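Bench notes, May. Equipment list for second half

Need to get the spend request to Jolien before 16:00 so this is going down fast. Prices still to chase. Corrections in the margin please, not over the top of my notes.

Where we are: Karnano quote for spare hands is in, Tristier have gone quiet agian. Zamudio will do gloves on their own, which nobody else would. Minimum order 40 though.
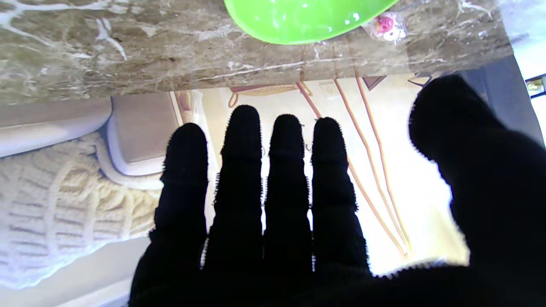

Gloves first then, cheapest line and the one we keep running out of. Asked Zamudio for two types, a knit and a smooth coated one. Knit is what's on now and it is properly fuzzy, fibres standing up all round the fingers against the light. Don't like that for the wrist camera. Want 13 pairs of the coated to try before signing for 40 of anything. Jolien Declercq thinks the coated will be too slippy on packets. Maybe. Get both.

Cables. Want sleeving and clips for both arms, plus a proper route off the table edge. At the moment the red one on the left arm just wanders over the marble. Carthorpe do a kit, 3 weeks delivery. Order 4, two fitted and two in the drawer.

Table objects: green, yellow and orange bowls are fine, no spend. More small stuff to go in them, yes. Balls and sweet packets, different sizes, put it through petty cash. Would like a matt mat or board as well, the marble throws a nasty streak of glare over on the right arm's side.

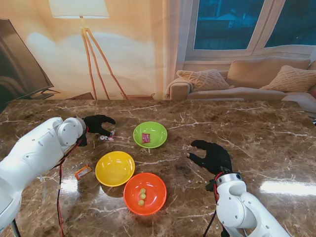 To order / chase

Karnano: ask if price holds to end of June, and is the thumb sold seperately
Tristier: ring, don't email
Zamudio: 13 pairs coated, sample of knit
Carthorpe: 4 cable kits
Matt mat: measure table first (me)
Jolien: sign off, then copy to the purchasing folder

Spare arm stays off this round. Put it in the autumn one.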